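# Pizza boxes, used napkins and takeaway bags: what goes in which bin, and does oil mark granite?

**Asked by Telis** | Category: Kitchen and household waste | 3 answers

We moved into a rental in January with a granite island, and the sorting rules here differ from our last council. I have three questions, all from the same Friday-style takeaway habit, and I'd rather ask them together than open three threads.

Our setup: three kerbside bins. General waste (red lid, weekly), mixed recycling (yellow lid, fortnightly) and food and garden organics (green lid, weekly). The council's leaflet says "clean cardboard" goes in recycling and "food-soiled paper" may go in organics, and it gives no definition of either. The pizza place we use packs in plain cardboard boxes, white outside and brown inside. Whatever else we order comes in a white paper bag with twisted paper handles.
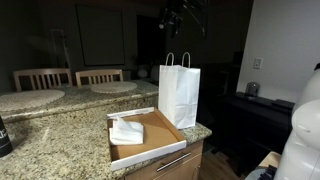 1. At what point does a box stop being "clean"? Some have a few crumbs. Others have an oil patch the size of a side plate that has gone right through the base.
2. Do paper napkins go in recycling if they have only been used to wipe hands?
3. The stone. The landlord's condition report lists the benchtop as "granite, sealed, no marks", with no date for the sealing. Is there a risk in leaving a box on it overnight? The pattern is speckled tan, grey and black, so I doubt I would notice a stain until the final inspection.

I've read the older thread on milk cartons and it doesn't cover any of this.

---

## Answer 1 (accepted)

**Rehema Minja** | 40 votes

I worked in materials recovery for a number of years, on the paper line. Your council's accepted list overrides anything I write, so check the A–Z on its website before relying on this.

**Boxes.** The problem with oil is in the pulping stage. Recovered cardboard is mixed with water, the fibres separate, and oil does not come out cleanly with the water. It ends up as spots or weak areas in the new board. Cheese and other solids are a separate problem: they attract vermin in the bale store and go mouldy if bales are held for any time.

A workable rule for a household:

- Crumbs only: shake out, flatten, recycling.
- Light marks that have not gone through the board: most councils accept these. Some do not.
- Oil soaked through, or cheese stuck down: do not recycle. Organics if your council takes food-soiled cardboard, otherwise general waste.
- Mixed condition: tear it. The lid is often clean when the base is not. Lid to recycling, base to organics.

To check whether oil has gone through, turn the box over and look at the underside in good light. On a white exterior a soaked patch shows as a greyish or translucent area. This is easier to see than on the brown interior, where oil only darkens the board slightly and can be missed.

Remove the small plastic tripod if there is one, and any dip tubs. Remove waxed or baking paper liners as well. Liners go in general waste unless the packaging carries a certified compostable mark and your council accepts it.

**Napkins.** Keep them out of recycling, used or unused. Tissue fibre is short, and much of it has been recycled already. In the pulper most of it is lost as sludge. Many tissue products also contain wet-strength resin, which slows their breakdown. Plain paper napkins with food on them are suitable for organics where paper is accepted. If a napkin has been used with a cleaning spray, put it in general waste.

The common error is closing the box on the napkins and putting the lot in the yellow bin. Sorters have very little time per item and a closed box is not opened. Check inside before you flatten it.

**Bags.** Plain paper carriers with twisted paper handles are accepted in most mixed recycling. Twisted paper and rope look alike at a glance, so untwist a short length. Paper opens into a flat strip; cord does not. Cord handles have to be cut off. If the bag is sound, keep it. They work well for holding newspaper and small card, and can be tipped out on collection day.

**Flattening.** Open the side tabs, lay the board flat and do not fold it more than once. Don't bag recycling in plastic. A flattened box also stops the lid of the bin from sitting open in rain, and wet cardboard is often downgraded.

> **Comment by Telis:** Thanks. The A–Z lists "pizza box (empty)" under recycling and "pizza box (soiled)" under organics, so tearing it is fine. Paper towel is listed under organics as well. Napkins aren't mentioned, but I will treat them the same.
>
> **Comment by Rehema Minja:** That is a reasonable reading. Staples are worth checking for if the box has any. Organics processors are less tolerant of metal than the paper mills.

---

## Answer 2

**Kakberg** | 17 votes

Only answering part 3. I fit and reseal benchtops.

Granite is porous to varying degrees. The impregnating sealer fills the pores near the surface and slows absorption. It does not stop it. Oil left standing long enough on a poorly sealed slab will go in and leave a dark patch. Cardboard is not a barrier; once the base is soaked, it holds the oil against the stone in a thin film with no air movement, so a box left overnight is a worse case than a few drops wiped up after dinner.

Test the sealer before worrying about it:

1. Clean an area with pH-neutral cleaner and let it dry fully. Overnight is best.
2. Put a teaspoon of water on the stone, in a spot away from the sink.
3. Leave it 15 minutes, then wipe off.
4. If the stone underneath is the same colour as the stone beside it, the seal is adequate. If it has gone darker, it is absorbing and needs resealing.

Do this in at least 2 places. The area people actually prepare food on usually wears first. If your island has a raised section for stools, test that separately, as it gets different use and was often cut from another part of the slab.

If you find an oil mark, use a poultice. Mix bicarb soda with water to a thick paste, spread it about 5 mm deep and slightly past the edge of the mark, cover with cling wrap, tape the edges and leave for 24 hours. Take the wrap off and let the paste dry completely before scraping with a plastic scraper. The drying stage draws the oil up. Repeat if the mark is lighter but still there. Old marks can take several rounds.

Do not use vinegar, lemon or a citrus degreaser. Most granite tolerates acid better than marble does, but some slabs sold as granite contain calcite and will etch. Acid also degrades some sealers.

On a speckled stone a faint mark is difficult to see from above. Crouch down and look across the surface towards a window. Take dated photos now and send them to the agent with a note that the sealing date is unknown. Resealing is normally the owner's cost. I charge 290 for an island and the adjoining bench, for reference, and the minimum call-out is 125. Prices vary by region.

> **Comment by Preker:** Would a placemat under the box be enough?
>
> **Comment by Kakberg:** Not an open-weave one. Oil goes through the gaps. Use a tray or a chopping board.
>
> **Comment by Telis:** Tested both levels this morning. No change on the upper one. The lower one went slightly darker near the front and dried back to normal within the hour. I have emailed the agent.
>
> **Comment by Kakberg:** Marginal, then. Ask for a reseal and keep boxes off that part until it is done.

---

## Answer 3

**Mrema** | 3 votes

we just put it all in the red bin, takes up room but its gone in a week. The green one stinks in summer if you put cheese in it. You can wrap the scraps in newspaper if your council lets you.

> **Comment by Rehema Minja:** General waste is permitted, but clean lids are perfectly good fibre and take ten seconds to tear off. Freezing cheese and meat scraps until collection day deals with the smell.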